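8/15/22

I meant to write last night and fell asleep with the lamp on, so I'm catching up over a cup of tea. The big cupboard is finally done! Well, the top two shelves are, and the bottom one can wait until I've recovered my favourite cushion from the spare room and have something soft to kneel on.

Ulla came over after lunch with a tea towel tucked in her belt (she always comes prepared, bless her) and we went through all of Mum's glasses and bowls, the good ones and the ones we only ever had for jam. I'd forgotten how many stories come out with the dishes. The tall jug was from the Prundetgate house, where the kitchen was so narrow you had to back out of it, and Ulla swears I once carried it full of lemonade all the way down the lane to Reshma's and spilled most of it on my sandals. I don't remember the sandals but I do remember the lemonade.

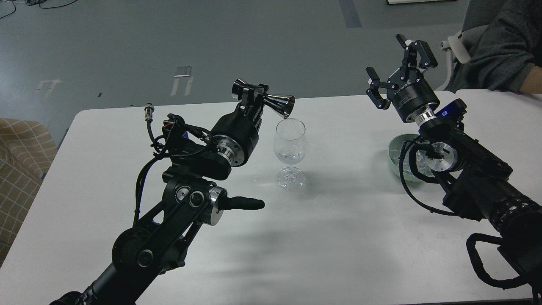
The stemmed glass and the green bowl.

I'm keeping that glass. It's plain, and I suppose plenty of people would walk right past it in a shop, but I like a clear glass with a proper foot on it, and Mum used to have her one small sherry in it at Christmas and make it last until the pudding. The bowl is such a gentle colour, a pale green, and I've half promised it to Reshma, who has been admiring it since March and is far too polite to ask. I'll wrap it in the blue scarf and take it to her when I return her pie dish.

Dumisani rang in the evening to say the shelf brackets from Holmgren have come in, $109 for the lot, more than I'd hoped, but they'll be there longer than I will. He'll bring them when his knee is better. We got talking about his tomatoes and it was nearly ten before I hung up.

Must remember to buy shelf paper and more newspaper for wrapping, and to ring Vlasta about the chairs.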